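Drikenmont Clothing Swap: where we've got to
December 2022

Hello again from the swap! You asked for a short update on how the grant is going, so I've tried to keep it short (no promises).

We've run the swap every other weekend since April and have now passed on more than 2,000 pieces of clothing. Kids' winter coats go in the first ten minutes, every single time, and I could use twice as many. Adult shirts are the opposite — we have bags of them, so I've started sending the extras over to the Wumer shelter.

The biggest change this fall was checking everything at a table before it goes on a rack. It takes longer, but we get far fewer complaints about stains and missing buttons.
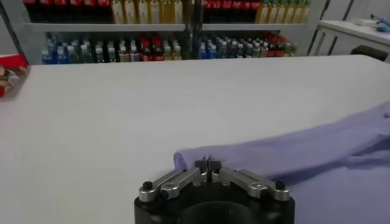

Fabric on the white tabletop.

Money next. Of the $1,000 you gave us for equipment, I've spent $700, mostly on rolling racks from Bandurine and a secondhand steamer that leaks a little. I'd like to keep the rest for bins, if that's okay with you. The hall on Grīnberga Street went up to $20 a session, and we're covering that from the donation jar for now.

T-shirts are still my headache. They come in by the sackful and the sizes are often washed right off the labels, so we've been sorting them by eye and getting it wrong a lot. I'm going to try hanging a few of each size as a guide and see if that helps. 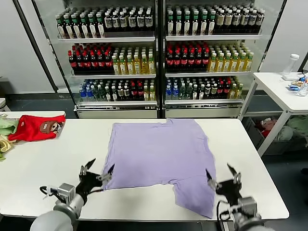
Purple T-shirt laid out on the table.

Plans for the new year: a baby clothes morning, a mending corner if I can find another sewing machine, and better signs out front. People still walk right past us to the post office! I'll send the receipts separately once I've dug the steamer one out of my car.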